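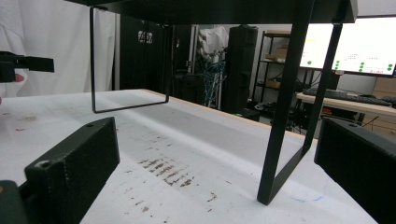 Side Table Assembly: Gallery

The Shokri Furniture Workshop assembles small furniture for the reading rooms, waiting areas and study corners of the Plikatdale district. This page presents the black side table from the current program, together with notes on its parts and on the way the workshop puts it together. It forms part of the workshop's gallery of everyday furniture, which is open to residents, partner offices and anyone considering a request for the coming season. Page updated 7/18/26.

About the table

The side table was chosen for rooms where floor space is limited. It has a flat, dark rectangular top and two legs of unequal character: one is a slim metal rod bent into a narrow loop, and the other is a much broader flat metal frame. Both are black. The broad leg gives the table its outline when seen from across a room, and the slim one leaves space for a bag or a pair of shoes beside a chair.

The pattern is known in the workshop by its working name, Skeltumar. It was selected in October after a review of requests from the district's public buildings, many of which asked for a table that could stand next to an armchair without blocking the way to the door. A total of 210 tables has been approved for the present round. Requests received after that number is reached are carried over to the next round and are not entered twice.

Turning and setting down

Side tables are handled upside down for much of the assembly. With the top uppermost, the joints between leg and top are hard to reach; with the legs pointing up, they are in plain view. The table is turned over again for checking, and the legs are examined from several sides before the piece is moved to storage. In the photograph at the head of this page, the top is uppermost in the picture and the legs point down toward the white work surface. Workshop practice calls this the "lowered" position, whichever face of the top is outward at the time.

Staff are asked to observe the following when a table is turned:

Clear loose screws and tools from the area where the table will be set down.
Hold the table by the top or by the broad leg. The slim leg is not to be used as a handle.
Bring the legs down slowly and keep fingers away from the lower bars.
Check that the table does not rock before letting go.

The work surface

The surface used for this work is white, with a light wooden edge along its far side. It has been in service for several seasons and carries its share of brown streaks and specks. Marks of this kind are left in place where they do not affect the work. The covering is replaced when it no longer protects the finish of the furniture, and the date of replacement is entered in the Umidport stores record.

Frame against the cabinet

A thin rectangular frame of dark metal rod stands upright near the far edge of the work surface, with its bottom bar resting on the white covering. The tall black panel or cabinet is directly behind it, and two computer monitors are at the left of the background.

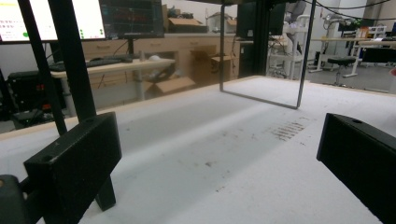
Metal rod frame standing on the work surface; brown streaks near the center-right.

Care after delivery

Tables from this program need little attention. Dust the top with a soft dry cloth, and wipe the legs when the floor is cleaned. Lift the table when moving it; dragging can mark the floor and strain the joints. If a leg works loose, the table should be taken out of use and reported to the workshop under catalog number 958.

Requests

Public offices and community rooms in Plikatdale may request up to 26 tables in a single round. Larger requests are considered separately. Forms are available from the Umidport stores desk and should state the room, the number of tables and the name of the receiving office.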